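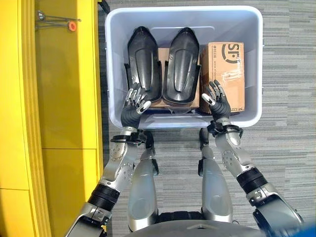

Mar 26, 2020

Bin consolidation, parts shelf

Continuing from the January clear-out. Aim is one bin per part family, contents known, nothing stored in its shipping carton unless the carton is still needed for a return. Soomro shelf is done except the top row. Komura shelf not started.

Bin 37 (light gray, thick rolled rim)

Contents as of this entry:
- two black molded shells, elongated, center groove, pointed at one end, flared flanges near the other
- one flat brown cardboard box, under and behind the shells
- one brown corrugated box, large "SF" logo on the face, packing tape across the middle

Shells go left, upright and next to each other, points away from the front rim. SF box goes right with the printed face up. Tried the shells nested first. They do nest, but the flange of the upper one rides on the groove of the lower and rocks, and I don't want that edge loaded for months. Side by side takes more width and leaves the right half for the box. Acceptable.

Checked the shells against the Plurnari drawing before they went in. The drawing calls out a left and a right. Neither shell has a molded-in mark that I could find, inside or out. One is slightly narrower. The drawing gives no width difference between the hands, so either they come from different revisions or the drawing is old. Tagging them A (narrow) and B (wide) until somebody has the mating parts on the bench. Please don't call them left and right in the log before then. The January log does, and I have struck that line.

Measurements, digital caliper, bench 3:
- wall thickness at flange, A: within drawing tolerance
- wall thickness at flange, B: within drawing tolerance
- groove depth: not taken, jaws too short to reach the floor of the groove. Needs the depth rod from the Humard set, which is out.

Surface: no cracks at the flange root on either shell. Light scuffing at the point of B, cosmetic. Wiped both with a dry cloth only. The solvent wipes leave a haze on this plastic, see the test coupon taped inside the cabinet door.

SF box: not opened. The tape is one strip, run at a diagonal, and I left it in place. The printed label side carries a number, 95338 among others, and a web address. I copied the number into the bin card so the box can be looked up without pulling it. The logo and the number are all I'm recording. The contents line on the card stays blank until the packing slip turns up. Check the Komura folder for it before cutting anything.

Flat box: there is blue or dark lettering near one edge. Left it in the bin as a base for the shells. Without it they slide on the floor of the bin when the bin is carried at any angle.

Weight: bin as loaded is well below the 50 lb shelf limit. Did not bother with the scale.

Placement

Loaded the bin on the carpet in front of the shelf and not on the bench. The rim is high enough that loading at bench height means reaching up and over with a part in hand, and the shells catch on the rim. On the floor you come in from above and can set them down straight. I'd do the rest of the row the same way. The striped carpet sheds a little, so run a hand under the bin before it goes back on the shelf liner.

Bin goes to second row, left end. Label faces out on the short side. The old label on that slot reads 151, which is the pre-January numbering. Removed it, and the adhesive residue is still there.

Problem with the cards: the current template has one line for "part" and one for "qty". It doesn't handle mixed bins. I wrote three lines by hand on the back of this one. If we are going to keep unopened boxes with loose parts, the template needs a field for opened/unopened and one for the outside number.

Open items
- depth rod back from the Humard set, then groove depth on A and B
- packing slip for the SF box
- ask Plurnari which drawing revision covers the narrow shell
- residue on second row, left end
- card template
- Komura shelf, bottom row first, heavier bins there

Remaining on Soomro: top row only. The step stool is behind the bench door.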